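Kaltanar method

The Kaltanar method is a way of teaching a robot arm a simple task by letting a person perform the task through the robot. The person moves the arm by hand, or moves a second device that the arm copies, and the movements are recorded. A computer model is later trained on the recordings. The method belongs to the wider field called learning from demonstration, also known as imitation learning.

The name comes from the Kaltanar workshop, where Clémence Riviere and Raluca Furtună wrote the first set of rules for recording. These rules are still given to new operators as a short booklet of 29 pages.

Ways of demonstrating

Two ways are in common use. In hand guiding, the motors of the arm are made soft and the operator holds the arm near the wrist and leads it through the task. It needs little equipment, but the hands of the operator can enter the camera view, and a model trained on such pictures may learn to depend on them.

In remote control, the operator stands apart and moves a leader arm, a handheld controller or a glove. The working arm, called the follower, repeats the motion with a small delay. The operator feels less of the contact with the object, and for this reason beginners often close the gripper too early or press the object against the table. Most groups that use the Kaltanar rules now prefer remote control — hand guiding is kept for teaching fixed positions.

The basket task

The basket task is usually the first one that an operator learns. Small cubes lie on a table near an open basket, and they must be picked up and placed inside it. A plain table is recommended, so that the edges of the objects are easy to find.

The cubes can differ in color and in size. Their places are changed between recordings, and so is the angle at which they are turned, as a cube that stands at an angle asks for a different turn of the wrist. A woven basket is more difficult than a smooth box. Its rim is uneven, and a finger that goes down too near the side can catch in the weave.

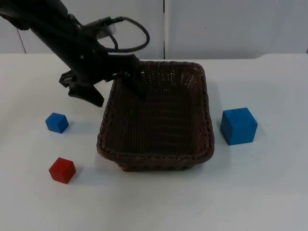

Work with two arms

When two arms are used, the operator has to decide which arm takes which object. The rules of Riviere and Furtună advise that each arm should take the objects on its own side of the basket. An arm may cross the middle only if the other one has already moved back. This makes the recordings slower, but the arms meet less often, and the trained model shows fewer sudden stops.

An arm that has no work at a given moment should be held still and should not be left to drift. Small movements without purpose are recorded like all others, and the model can not know that they have no meaning. Furtună has written that she could recognize a tired operator from the waiting arm alone.

The approach from above is the part which is practiced most. The gripper is brought over the cube, turned until the fingers are parallel to two of its faces, and only then lowered.

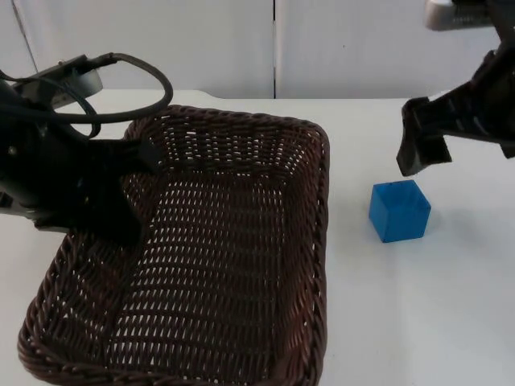

Speed should remain even during the whole movement. Operators with much experience tend to work faster toward the end of a session, and a set which contains both slow and quick recordings is harder to learn from. Riviere proposed a pause after every tenth recording. Other authors found this too frequent and let the operator choose.

Recording and selection

One complete performance of the task is called an episode. It contains the camera pictures, the joint positions of the arms and the opening of the grippers, all with a common clock. The first Kaltanar set had 494 episodes, of which 116 were removed after review. The later Clesten set, published in October, has 1894 episodes and includes the work of several operators.

Opinions differ on failed attempts. In the older practice, every episode with a dropped object was deleted. In the Clesten set an episode is kept if the operator picked the object up again and finished, so that the model also sees how an error is repaired. Episodes in which a cable pulled on the arm are still removed in both.

See also

Imitation learning
Teleoperation
Pick and place
Clesten set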